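3.2 Collection of demonstrations by remote control

All demonstrations were given by remote control. The operator held a pair of lightweight guide arms, and the two working arms copied their movements. Each demonstration began with a garment in the basket and ended when the operator released the folded garment and withdrew both arms. The recordings were divided into a training set of 1445 demonstrations and a test set of 413.

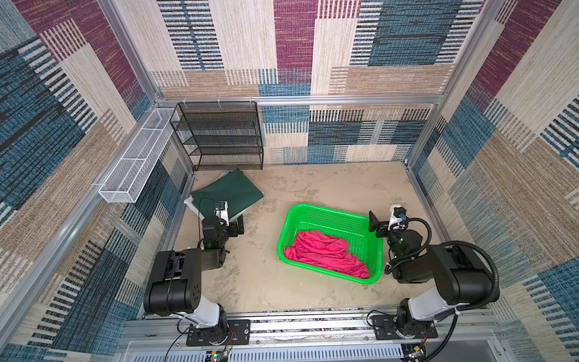

Zonddale, May 2025

Figure 3. The Kivard workcell during the garment task.

Operators received one instruction sheet and 41 minutes of supervised practice. They were told to work at a steady pace and to correct a poor grasp by hand, without restarting. Recordings containing such corrections were kept, as earlier work on the Dosevine controller had suffered from a lack of them.

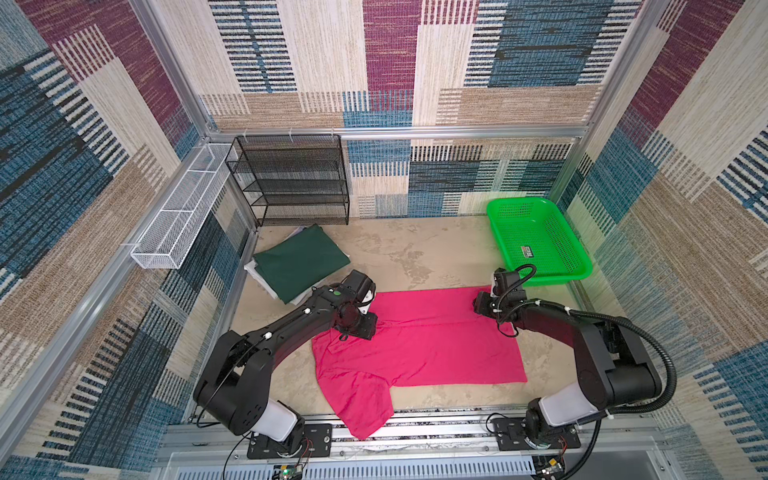
Our labelling scheme divides each demonstration into four stages: removal, spreading, folding and stacking. The boundary between the first two proved the hardest to place. Operators often used one gripper to press on the cloth while the other was held above it, as with the pink garment beside the green basket, and two labellers could reasonably disagree on whether spreading had begun. Tully's rule was therefore adopted, under which spreading starts at the first contact made after the cloth has left the basket.

Wrist views were recorded together with the fixed view. At close range they show seams and hems, and the labellers consulted them wherever the choice of grasp point was in doubt.
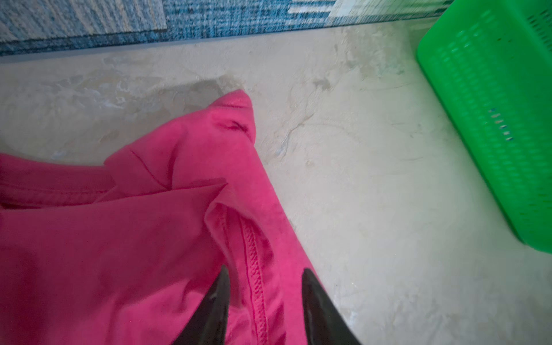
Jamshid Zamani objected, in his written remarks on an earlier draft, that a rule based on contact would favour hesitant operators, whose first touch may come well before any useful movement. He asked that the pause after contact be reported separately. We have done so in Section 4, where pauses longer than 900 milliseconds are listed by operator.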